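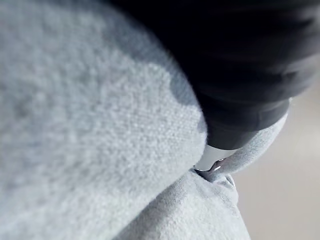
The Linen Room at Tistwood, August

Tistwood has 42 guest rooms, and everything soft in them passes through one long room behind the laundry. This gallery follows the August sort, when the whole stock is taken down, checked, folded again and put back. The count at the start was 2,193 pieces. That figure includes sheets, towels, blankets, bath mats and pillow covers, and leaves out the kitchen cloths, which are kept separately.

The pages were put together by Lukian Prokopenko, who runs the linen room. Liette Paquette wrote the notes on mending. Captions are in the order the work was done.

Before the start
Shelving from Unby went up along the long wall in spring. The labels are still the old ones, so a shelf marked "single sheets" may well hold bath mats.

Clearing the first bay
We take down one bay at a time. Emptying the whole room at once was tried a few years ago and it took two days to find the floor again.

The sorting table
Everything is sorted by fabric first and by size second. Fleece, brushed cotton and terry get separate piles even when they are the same color, as they often are. Gray is the worst for this. By the afternoon you go by touch.

Blankets, first pass
A blanket gets shaken out, held up to the window and checked on both sides. Thin spots show up against the light. Stains are easier to find with the fabric flat.

Pilling
Liette's note: a little pilling is normal and doesn't take a blanket out of use. We run a fabric comb over the worst areas, working in one direction with a light hand. If the weave has started to show underneath, the blanket goes to the repair pile.

The Matei blankets
These were bought for the upper floor, where the rooms are cooler. They have held up well, apart from the binding on the corners, where people grab them to make the bed.

Folding blankets
In half lengthwise, in half again, then in thirds. The fold goes to the front of the shelf so that one can be pulled out without bringing down the rest. Thick ones need pressing down with a flat hand before the last fold or they spring open.

Bath towels
Folded in thirds lengthwise, then in half, then in half again. The old method was to roll them. Rolled towels look good in a basket but they waste a lot of shelf.

Hand towels
Same fold, one step fewer. Stacks of ten, with every stack facing the same way. Ten is about as high as they will go before they start to lean.

Bath mats
Mats are stored flat on the bottom shelves. They are heavy and nobody wants to lift them from above shoulder height.

Fitted sheets
There are as many ways to fold a fitted sheet as there are people in the laundry. Ours is to tuck the corners into each other in pairs, lay the sheet on the table, straighten the elastic edge and then fold it like anything else. It will never be perfectly square.

Flat sheets
Two people, one at each end. On your own, use the table and let the far side hang. The size is written on a small tape tag at the hem, which saves opening each one up to check.

Pillow covers
Kept in sets with the matching sheets where possible. Odd ones go in a crate at the end of the row and are used for the staff rooms.

The repair pile
Liette's note: most of it is hems. A hem that has come down takes a few minutes on the machine. Corners take longer. I don't patch towels — they are cut up for cleaning cloths instead.

Thread drawer
White, cream, two grays and a navy that matches nothing we own. The darker gray gets used on most of the blankets and is always the first to run out.

The button tin
Left over from the time when the duvet covers closed with buttons. Almost everything now has snaps or a plain envelope end, but the tin stays.

Cut down for cloths
Towels past mending are cut into squares and overlocked around the edge. The better squares go to housekeeping and the rest to the workshop.

Extra blankets for the rooms
Each room has a spare blanket in the closet. They are changed on the same day as the sort so they don't get forgotten until winter.

Lint
A full sort leaves a lot of it. The shelves are wiped with a damp cloth and left to dry before anything goes back. Terry sheds the most, followed by new fleece.

Sketum boxes
Out-of-season bedding goes into lidded boxes from Sketum, on the top shelf. The contents are written on a card on the short end. We stopped using vacuum bags because the thick blankets came out creased and stayed that way for weeks.

Going back on the shelves
Heavy things low, sheets at waist height, pillow covers above them. Newly washed stock goes to the bottom of the pile so that everything gets used in turn.

New labels
Larger print this time, and a space underneath for the number of pieces the shelf should hold. Shelves with two kinds of fabric have two labels.

The count board
Nearly 2,816 pieces is what the room held at its fullest, before the east wing rooms were joined together. There is plenty of space for the present stock, and the last bay is now used for deliveries waiting to be washed.

Done
The sort finished shortly after four. The repair pile was still on the table, and Liette took the first bundle of hems through to the sewing room the next morning.

Questions about the shelf layout or the label sheets can be left for Lukian at the front desk.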